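Von: Benoît Huet
An: Robotik-AG Nernby
Betreff: Re: Socken greifen

Anatole Gautier schrieb am 8. Juli 2024:
> Wie weit seid ihr mit den Socken? Und wer bestellt neues Griffband?

Hallo Anatole,

129 Durchgänge sind gespeichert, 3 davon muss ich noch prüfen.
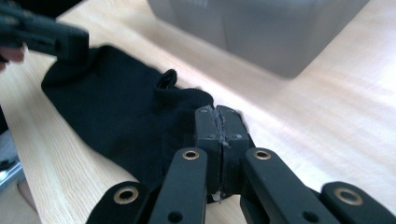 Schwarze Socke, vorderer Greifer am Bund

Das Band zwischen den Backen ist ausgefranst. Ich bestelle 2 Rollen. Die Socken machen wir mit beiden Greifern weiter.

Gruß
Benoît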